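# Activity-based working

**Activity-based working** (ABW) is a way of running an office in which employees have no assigned desks and choose a setting to suit the task at hand: a shared table, a quiet room, a phone booth, a lounge. Supporters say it saves space and encourages cooperation. The evidence for the first claim is much stronger than the evidence for the second.

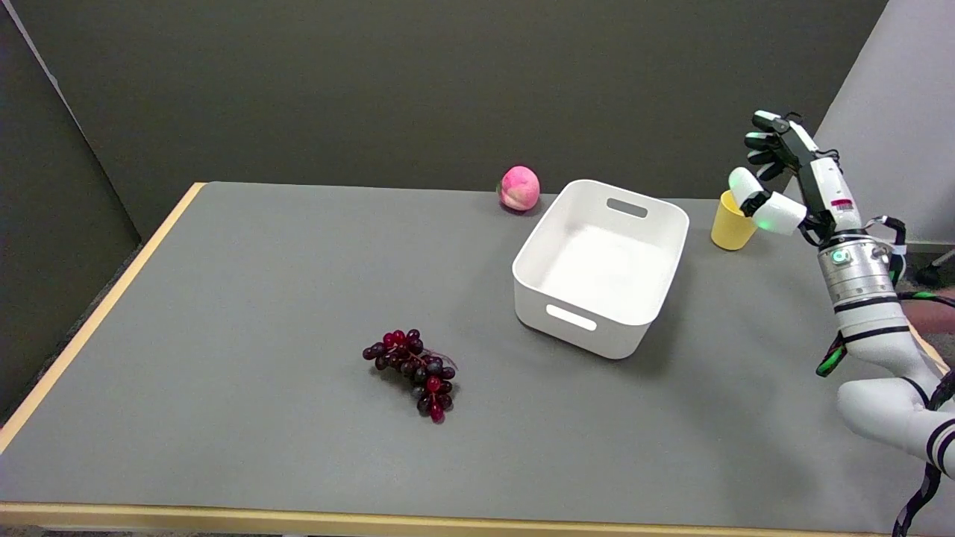
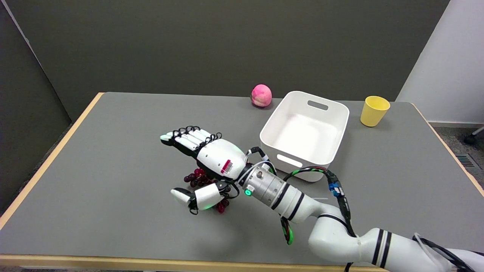

*Gray tabletops are a common choice for shared work areas.*

## Claims and evidence

The case for ABW usually starts with occupancy. Many assigned desks sit unused for much of the day, so a company that drops them can rent less floor space. Savings of this kind are easy to check against a lease.

Claims about creativity and "chance encounters" are harder to pin down. They often rest on surveys taken soon after a move, when the furniture is new and managers are watching. Surveys may also leave out people who quit before the questions went around. Few employers measure output before and after, and those that do have often changed managers, software, or remote work rules in the same period.

## The Hevden case

A frequently cited success is the Wumidley headquarters of the software firm Hevden, which replaced 1,234 assigned desks with 900 unassigned seats. The company reported a rise in "collaboration events," a figure produced by Tela, its room-booking system. Tela counted every booking as an event, including those made by a single employee looking for a door that closed.

Workplace researcher Nga Âu reviewed the project and found that most teams had settled into the same seats within 2 months. Staff arriving after 9 in the morning reported trouble finding a place near their coworkers. Hevden disputed her reading but did not release the booking records. It later returned fixed desks to its legal and payroll teams.

## Criticism

Common complaints include noise, time lost setting up, and the loss of any place to keep personal items. Critics also note that senior managers sometimes keep "project rooms" that work much like private offices. The design firm Hầu, which sells ABW layouts, blames such problems on poor rollout, an explanation that is difficult to test.

## See also

- Hot desking
- Hoteling
- Open plan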